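Preguntas frecuentes: comparación de manos y pinzas en simulación

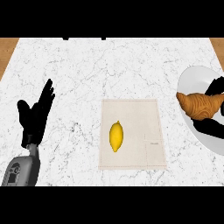

Vista simulada de la prueba de cocina: la mano derecha sujeta el cruasán y la izquierda está abierta.

¿Qué efectores se comparan?
Son 4: dos manos de varios dedos, Jaren y Revora, y dos pinzas paralelas, Fuchs y Bodach. Todos se montan en los mismos brazos y con el mismo controlador.

¿Por qué un cruasán y un limón?
Queríamos formas que no son regulares. El limón puede rodar sobre la servilleta y el cruasán tiene puntas, así que la mano debe elegir bien por dónde cierra.

¿Cuántos intentos se hacen?
14 por cada efector y objeto. Si el objeto cae fuera de la encimera, el intento cuenta como fallo y no se repite.

¿Se pueden usar los dos brazos a la vez?
Sí, pero en la tabla de resultados publicamos solamente las pruebas con un brazo. El otro se queda en espera.

¿Los resultados valen para un robot real?
Con cuidado. El simulador no deforma la masa del cruasán, por eso la fuerza de cierre no se debe copiar directamente. Leonie Sutter prepara una prueba física con las dos pinzas.

¿Puedo enviar mi propio modelo de mano?
Sí, en formato URDF y con los límites de cada articulación. Mitiku Mamo revisa los archivos en el orden en que llegan. Para la próxima ronda los aceptamos hasta el 8 de marzo.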